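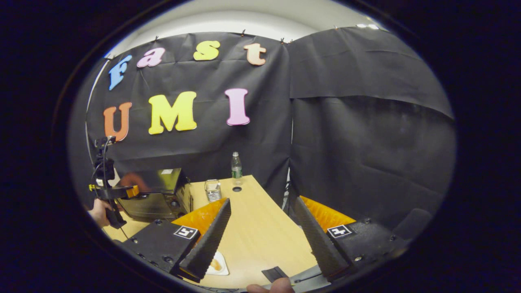
Vellora Tabletop: hand-held gripper demonstrations

README, version 5
Last updated Dec 27, 2021

Summary

Vellora Tabletop is a set of human demonstrations of short kitchen tasks, recorded with two hand-held grippers, one in each hand. No robot is present during recording. The operator does the task directly with the grippers, and the recorded gripper motion, finger opening and wrist video are used later to train a policy for a two-arm station.

This file covers the toast portion of the set. The cup-rinsing and drawer portions have their own README files in the same parent folder.

Task

The operator works at a table with a toaster oven, a small plate and bread. An episode starts with both grippers held above the table and ends when both are back above the table with the fingers open. Three task variants are included:

load: bread from plate to oven rack, door closed
unload: bread from oven rack to plate, door closed
clear: plate moved to the marked side of the table, cup moved next to it

The oven is not powered in any variant. Operators were asked to turn the timer knob only in load, and only after the door was closed.

Other items may be on the table, such as a water bottle or a glass cup. In load and unload these are distractors. They are left where they stand unless they block the door. Episodes in which a distractor was knocked over are kept and flagged.

Contents

episodes/ one folder per demonstration
calib/ camera intrinsics and finger-width calibration, one file per gripper
splits/ train and held-out lists
notes/ operator notes, plain text
tools/ loading and replay scripts

Each episode folder holds:

left.mp4, right.mp4 wrist video
left_pose.csv, right_pose.csv gripper position and orientation, with timestamps
left_width.csv, right_width.csv finger opening in meters
meta.json task variant, operator code, table layout, flags

There are 100 episodes for each variant. Wrist video is 30 frames per second. Pose and width files are resampled to the video timestamps, so row n in the CSV matches frame n in the video. Raw inertial data is not included in this release.

Coordinate frames

Poses are given in a table frame. The origin is the front left corner of the table as seen by the operator, x to the right, y away from the operator, z up. Orientation is a quaternion in w, x, y, z order. Versions before 4 used x, y, z, w. If the replay script shows the grippers lying on their sides, check this first.

Finger opening is measured from the square fiducial markers on the jaws, which stay in view of the wrist camera. When a marker is hidden or blurred, the width is interpolated across gaps of up to 7 frames. Longer gaps are written as NaN and the episode is flagged width_gap.

Recording procedure

1. Run the mapping pass. Move one gripper slowly over the whole table and back to the start, with the oven door closed.
2. Open and close both grippers fully, twice. The tools use this to set the width range for the session.
3. Place the objects according to the layout card.
4. Start both cameras, then show both the sync code.
5. Perform the task at normal working speed. Do not pause above the object before grasping.
6. Return to the start pose and stop both cameras.

Keep forearms out of the space between the fingers. A thumb at the bottom of the wrist view is acceptable and has not been masked. The second gripper is often visible as well, and the loader makes no attempt to remove it.

Failed grasps followed by a successful retry are kept. Episodes in which the bread was dropped off the table were discarded and repeated.

Table layouts

Layouts are coded A to E. Layout E was added in March and appears only in the held-out split. The oven position differs between layouts, but the oven always faces the operator closely enough for the door to be opened with one gripper.

Known problems

Reflections in the oven door give false feature matches. Drift is worst in unload, when the open door fills most of the view.

Plain dark backdrops give the tracker little to work with. Sessions recorded with few features behind the table are flagged low_texture.

Finger pads wear. Width readings at full close shift slightly over a long session. Use the calibration file dated to the session and not the most recent one.

Clear objects are hard to locate in the video. Policies trained on clear alone tended to close early on the cup.

Loading

python tools/load.py --root episodes --variant unload
python tools/replay.py --episode episodes/unload_007

The replay script needs the Baird viewer. Without it, pass --no-view to print the pose range and flags only.

Terms

Research and teaching use is permitted. Redistribution of modified versions should carry a changed name. The data was collected by Jirnance and checked at Nasari. Report errors through the issue tracker, with the episode folder name and the version number at the top of this file.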